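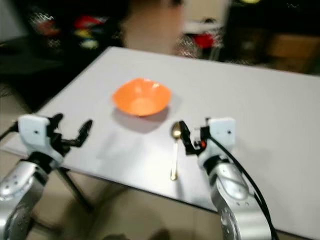 When does the new food waste collection start in Iltancombe?

The first rounds go out on a Monday in October, and every household in the town will be on the service by the end of that month.

The council has confirmed that weekly food waste collections will replace the present system, under which scraps go in the general bin and are picked up once a fortnight. The work has been given to Zornent, which already empties the recycling boxes in Iltancombe and the villages along the Laaksonen road.

Each home will get a small caddy for the kitchen and a larger one with a locking lid to leave at the kerb. A first roll of liners will come with them. After that, residents can pick up more from the library or the town hall desk, or line the caddy with newspaper. Plastic bags of any sort will not be taken, including bread bags and the thin ones from the fruit counter.

All cooked and raw food can go in. That covers meat, fish, bones, peelings, eggshells, tea bags, coffee grounds, leftover porridge and anything scraped off plates. Liquids such as milk and cooking oil should be kept out. Pet food is fine but pet bedding is not.

The caddies must be out by 6.30am. Crews will start at the harbour end and work up the hill, finishing with the Irine estate in the early afternoon. Flats with shared bin stores will have one large container between them, and letters explaining how this will work are being sent to each block.

A trial in the streets behind the station ran through the spring. Of the 100 homes asked to take part, 61 put a caddy out every week. The council said most of the complaints it had were over lids not shutting properly and caddies being left in the middle of the pavement after they had been emptied. A different lid has been ordered as a result, and crews have been told to put caddies back inside the gate where there is one.

General waste will still be collected every fortnight. A plan to move it to every three weeks was dropped in June after objections from families with young children and from people who use medical supplies at home. Garden waste is not affected and stays at £40 a year.

The food will be taken by lorry to a plant outside Laaksonen, where it is broken down in sealed tanks. The gas is used to make electricity and what is left is spread on farmland. The nearest farms have taken this material from other towns for several years.

Small businesses are not part of the scheme. Cafes and takeaways in the town must keep their own arrangements for food waste, though Zornent says it will offer them a paid service next year if enough of them ask for it. Prices have not been set.

Residents who cannot carry a caddy to the kerb can ask for help with collection, and those already on the list for their other bins do not need to apply again. Anyone who has not had their caddies by the week before the start should ring the council or call in at the town hall, which is open until 4pm on weekdays.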